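Masley moves bench handling at Montoya to hand-held gripper work ahead of Porar cell

Masley has begun using hand-held grippers at the packing benches of its Montoya site, ahead of the installation of an automated picking cell. The change affects 17 employees in the bench handling group. The cell, sold under the name Porar, is supplied and will be maintained by Surel.

The bench group handles short-run and returned goods that do not go through the main line. Most of these are round: tubes, sleeves, canisters, and connecting pieces in pale plastic or coated board. Items arrive mixed in open totes, are checked for damage, matched to an order line, and placed in a carton or back into stock. Volumes per item are low and the mix changes weekly. The site looked at fixed automation for this work once before and dropped it when the tooling changes took longer than the runs.

Under the new arrangement, an employee performs part of the shift's normal handling with a two-finger gripper held in the hand, fitted with a camera. The recorded motions are used by Surel to train the handling software for Porar. The rest of the shift is worked by hand as before.

Each gripper session lasts 90 minutes, with no more than one session per person per shift. The limit was set after the first trial week, when employees reported forearm fatigue in longer sessions. The trigger spring has also been changed to a lighter one. Sessions are voluntary during the current phase, and employees who decline stay on regular bench work at the same grade.

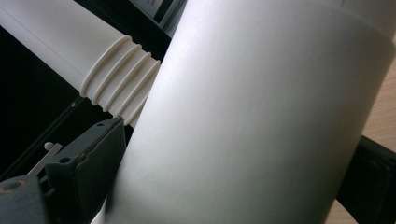
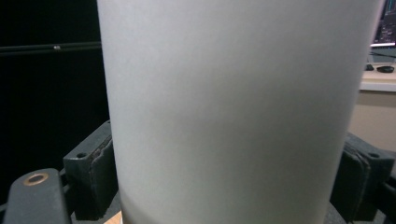

Gripper handling at the Montoya benches.

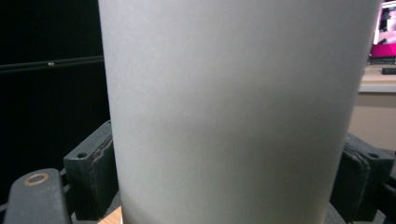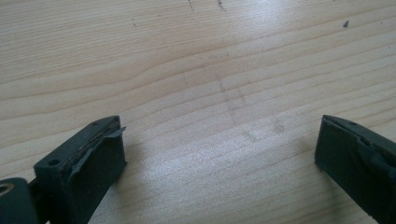 Work rates during a session are lower than by hand. Masley has taken gripper time out of the pick-rate calculation entirely, so a session has no effect on an individual's monthly figure. Cartons packed during a session are counted toward the site total only.

The task list is agreed each Monday between the shift lead and Surel's field technician. It sets out the item types to be handled, the starting positions on the table, and the number of repeats. The standard block is 30 repeats of one handling task, followed by a change of item or a change of position. A failed grasp is kept in the record and the employee continues from wherever the item has ended up. Early instructions told staff to stop and reset after a dropped item; that line has been removed from the work sheet.

Round goods account for most of the list. The difficulty is in the closing force. Board canisters mark when squeezed too hard, and smooth tubes turn between the fingers when the grip is too light or sits too far from the middle of the item. Employees at the benches adjust for both without much thought, and the site's process engineers had no written description of how they do it. The existing work instruction for canisters consists of a single sentence telling the packer to avoid denting the wall.

Finger pads have been the main source of extra maintenance. The pads are bonded to the inner face of each finger and wear first at the upper edge, where they meet the rim or shoulder of an item. The pad check has been added to the start-of-session sheet, along with the camera lens, the finger screws, and the trigger. A pad with a lifted edge may be used until the end of the block and is then exchanged. A gripper with a loose finger is taken out of use at once. Spare pads are held at the tool crib and signed out by the shift lead. Surel has said it will supply a pad with a different adhesive for the cell.

Three benches are equipped for gripper sessions at present. They were chosen for lighting, and they stand apart from the forklift lane. The table surfaces were left as they were. Surel asked that they not be replaced or covered for the duration, so that recordings resemble the tables in normal use.

Recording rules were settled before the first session. The camera is mounted on the gripper and points at the fingers and the work surface. Sound is switched off in the device settings. Screens with customer orders are to be turned away or locked where the bench layout permits. Recordings are reviewed by Surel for usable grasps and are not available to line management. They may not be used to assess an individual's work, and the device log stores a bench number in place of a name.

The Porar cell will be placed at the end of the bench row in November. It consists of one arm on a fixed base, an infeed for totes, and a transfer table to the adjacent bench. At startup it will be assigned round goods only. Flat and soft items stay with the bench group, as do all damaged returns, where the decision to scrap or restock is made by a person.

Masley states that no positions will be cut as a result of the first cell. The bench group will lose part of its current work and take on new duties: loading the infeed, clearing stopped grasps, and deciding on items the cell has set aside. Two of these duties carry a sign-off that the group has not held until now. Whether they justify a higher grade is still open, and employee representatives have asked for an answer before startup. The company has said that the grading review will be held once the cell's actual stop rate is known.

Training for the cell duties is in two parts. The first is a classroom session on lockout and safe entry, required for anyone who will work within the marked area. The second takes place at the cell and covers clearing a jam, restarting after a stop, and recording the reason for the stop from a short code list. The code list was drafted by Surel and then shortened at the request of the bench group, who found that several codes described the same event. Employees who have completed gripper sessions have no priority for training places.

Shift planning also changes. Until now the bench group has absorbed peaks by borrowing packers from the main line. After startup, at least one person trained on the cell must be on the floor whenever it is running, breaks included. For the Saturday shift, which is thinly staffed, the cell will remain off until enough employees have been trained.

Acceptance will be based on a fixed set of items drawn from stock by Masley, including some that were not part of the gripper sessions. The measured values are completed transfers, visible damage to the item, and stops requiring a person. Target values have been agreed between the two companies and have not been published. If the cell does not pass, gripper sessions will be extended on the item types that failed, under the same time limit.

A second cell is foreseen in the contract as an option. No location has been named for it. Masley said the gripper benches will be returned to normal packing after acceptance, with one kept available for new item types.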